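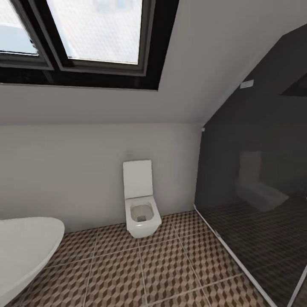
Diary > House > Upstairs

26 May 2026

Slept badly, up at five. Rain until eight and then gray all day. I stayed in and worked through the attic paperwork, which I had been putting off since the weekend.

The quote from Olleck came yesterday evening. It is 457 higher than the first one. They list the extra as "access and disposal" with no breakdown. I wrote back and asked for one. The Chauhan quote is still the lower of the two but they can't start until September, and I don't want to go through another summer with the stairs half done and the bedroom full of boxes. I put both quotes in the blue folder and left it on the kitchen table so I would have to look at it.

Went through the boxes in the meantime. Eleven years of phone bills, all shredded. Kept the tax folders, the car papers and the letters from my aunt. Found the warranty for the old dishwasher, which left this house before I painted the hall. Found my library card from Trara too, from when I had the room over the bakery. I was paying 222 a month there, and I remember thinking it was a lot. The room had one outlet and I ran everything off it, including the hot plate.

Lunch was the rest of the lentil soup. It needed salt.

Around two I walked down to the hardware store for felt pads and a new washer for the garden tap. They had the pads but the washers only come in a bag of twenty, so now I have nineteen spare. The tap still drips. I think the seat is worn. I'll try once more tomorrow with pliers that fit, and after that I'll call somebody.

Coming back I took the long way past the canal. They have finally taken down the fence by the lock and you can get through to the path again. Two herons on the far side. The lilac at the corner house is over, all brown, but the elder is coming on and I should have flowers enough for cordial in a week or two if it dries up. Last year I picked too late and it tasted of nothing.

Called the bank about the loan. On hold for most of an hour. The woman was helpful once I got her. I can pull up to 900 from the savings account this month without losing the interest, and anything more than that has to wait for the quarter to turn. That settles one thing. The deposit for either firm is 700, so I can pay it without touching the rest.

I am leaning toward Olleck. They came when they said they would, and the man measured everything twice and wrote it down. Chauhan sent two people who disagreed with each other about the joists in front of me. September might be fine, but I would spend the whole time waiting for a call.

Knee is better. Did the exercises in the morning but skipped the evening set. Read forty pages of the book on Troris and got through the part about the salt trade, which drags. The maps are good.

Supper was eggs and toast. Need to buy: butter, light bulbs for the landing, stamps, onions. Put the trash out. Rain again at nine, so I brought the seedlings in off the step.

2 comments | 5 shares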